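# Sort by Shape First

Most advice on storing children's building blocks starts with color. The bins in the catalogs are red, yellow, green and blue, the labels match the bins, and the child is expected to match the blocks to the labels. I ran the block shelf in a mixed-age playroom on that principle for four years and have since stopped. My position is that loose blocks should be sorted by shape, that color should be ignored at cleanup, and that the work surface deserves more of the budget than the bins.

The case against color is practical. A block's color has no effect on what it can do in a structure. A child who needs a wedge to finish a ramp needs a wedge, and will take it in any color that is on hand. If the blocks are filed by color, the search runs through every bin in turn. If they are filed by shape, the search is one bin. Our inventory is 168 pieces, combined from two purchases, and under the color system most of the noise in the room came from bins being emptied onto the floor to get at whatever had settled on the bottom.

Color sorting also packs badly. Cubes stack with cubes and prisms nest with prisms, face to face. Mix the two, add a few stars and cylinders, and the bin fills with air. When I re-sorted the inventory by shape, the same pieces went into shallower trays, and shallow trays are easier for a four-year-old to see into. That change alone would have justified the afternoon it took.

Colleen Kennedy, who taught in the room before me and still covers Thursdays, disagrees. Her argument is that color is the first attribute most children can name reliably, so a color system lets the youngest ones clean up without help. I accept the observation. I don't accept that cleanup should be designed around the youngest child in the room when the middle of the group spends far more time building than putting away. A two-year-old can also match a block to an outline drawn on the front of a tray. The outline has to be full size, traced from the block itself. Reduced icons do not work, and neither do photographs of a whole set.

There are limits. Shape sorting breaks down when a set has too many shapes. The Wikari set we were given two years ago includes arches in three radii, half-arches, quarter-rounds and a piece I can only describe as a notched lintel. Nineteen trays would be absurd. I put everything that occurs fewer than five times into a single tray marked "other," and the children treat it as the interesting tray. Masanobu Hattori, whose room is across the hall, splits his cylinders by diameter. I tried it and dropped it within a week. Diameter is hard to judge when the pieces are apart, and the error rate was higher than any benefit.

Trays themselves should be plain. I have used the Hovico ones and a set of unbranded shop trays, and the only difference I can report is that the Hovico handles catch on sleeves. Avoid lids. A lid is one more part to lose, and it turns a visible inventory into a hidden one.

Which brings me to the surface. Programs will spend freely on blocks and then have children build on carpet. Carpet compresses under load, and it compresses unevenly. A tower of six cubes on carpet is a test of the carpet. The usual fix is a foam mat, which has the same defect to a smaller degree. What is needed is a flat, rigid plane, large enough for two children and low enough to reach across, with a visible border that says where the building stops.
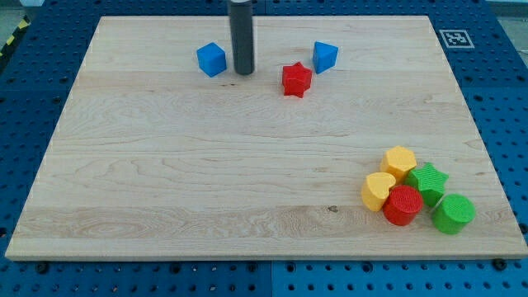 A border does more for a shared building area than any rule posted on the wall, and it needs to be readable from a child's height without a strip of tape that will peel by Friday. Contrast between the board and whatever it rests on is sufficient. Pale maple on a blue perforated platform gives an edge that can't be mistaken, and the blocks, in blue, red, yellow and green, stand out just as clearly against the wood. Note also that a cube, a triangular prism and a star are easy to tell apart even when two of them share a color. Anyone filing by color would put the cube and the prism in the same bin, and the next child wanting a roof would have to dig for it.

I specify maple for boards where the budget allows. It is hard and fine-grained, and it takes edge impacts from dropped blocks better than pine. Grain lines and dark streaks are harmless. Some buyers reject boards with knots, and I think they are wrong to, provided the knot is tight and sanded flush. Run a palm across it. If nothing catches, accept the board.

Size is a matter of reach. Measure the shortest regular user from shoulder to fingertip, double it, and take that as the maximum depth when children work from both sides. Length can be whatever the room permits. Haruna Noguchi asked me last spring whether two small boards would serve better than one large one. They serve differently. Two boards produce two structures and fewer disputes. One board produces a single structure, usually larger, along with the disputes. I keep one large board and accept the arguments, as negotiating over the last long plank is part of what I want the children to practice.

Anyone converting an existing shelf should do it in a single session with the room empty. Tip everything out, pull damaged pieces, sort by shape, count each pile and size the trays to the piles. Trace the outlines last, after the trays are assigned, and use a marker that survives wiping. Expect the first week of cleanup to run longer than before. Ours went back to its normal length in the second week, and I have not had to relabel a tray since May.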